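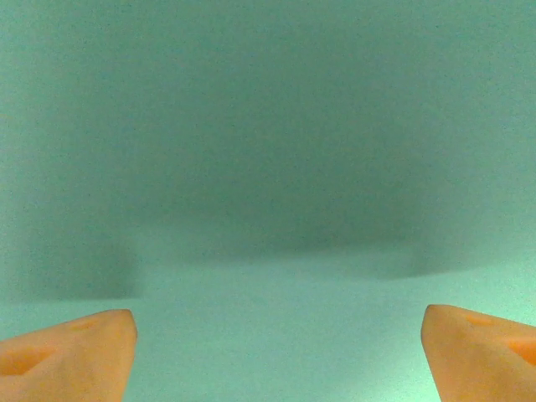

Stage two of the Vasley Road estate has development approval, and site works start in the second half of March. The approval covers 295 lots on the old Lurnov grazing land between the creek and the rail corridor. Residents who came to the last drop-in session asked mostly about colour, as the draft design guide had a long section on fences and garage doors. The final guide allows a soft green-teal, along with two greys and an off-white. Brick and stone need no separate approval.

Kostireck Civil has the contract for roads, drainage and sewer. Its first job is the new roundabout at Shukla Street, which has to be open to traffic before any house slabs are poured in stage two. Expect one lane closed on the northern side while the kerbs are cut back. Buses will keep running but the stop outside the medical centre moves 26 metres towards the creek until the work is finished. Temporary signs will go up a week beforehand.

Trucks will use the rail corridor entrance and not Shukla Street, except when the concrete pipes are delivered. Work hours are 7 am to 6 pm. There will be no blasting. Some rock breaking is likely near the detention basin and neighbours within earshot will get a letter with the dates.

The basin has changed since the plans were first shown. It is now on the low side of the reserve, with a gravel path around the top and a fence along the steep bank. The playground stays where it was. The developer will also plant 1246 trees and shrubs along the creek, all local species, and look after them for two years before the council takes over.

Lots in the first release range from terrace blocks to larger corner sites, and prices have not been set. People already on the list do not need to register again. Anyone with a question about driveways or access during the works can ring the site office on extension 2352, or call in at the Vasley Road gate.

Updated March 20, 2018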